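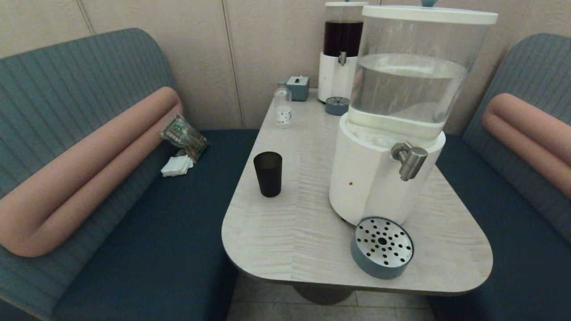

One buyer in Vallero wrote to ask whether the large dispenser would look silly next to a small one. It would not. Big one for water, small one for whatever the kids are fighting over.

Clukora Table Dispensers
Clear reservoir, white lid, white base, metal spigot. The light-blue knob on the large size is the only part we argued over, and blue won.

Each dispenser sits behind its own round drip tray with a perforated metal top. Your last guest will still miss it – we sell tables too.

Large: 8 quarts
Small: 4 quarts
Spare tray: ask at checkout

Cups are sold separately, as cups tend to be. 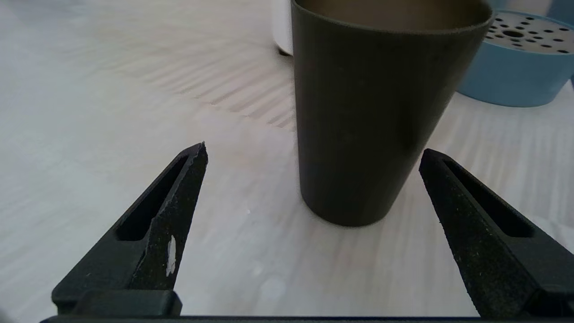

Tapered cup, dark olive-brown, lighter tan-brown inside

Ships from Drernen. Orders over 400 pieces go by pallet, so please have somewhere to put a pallet.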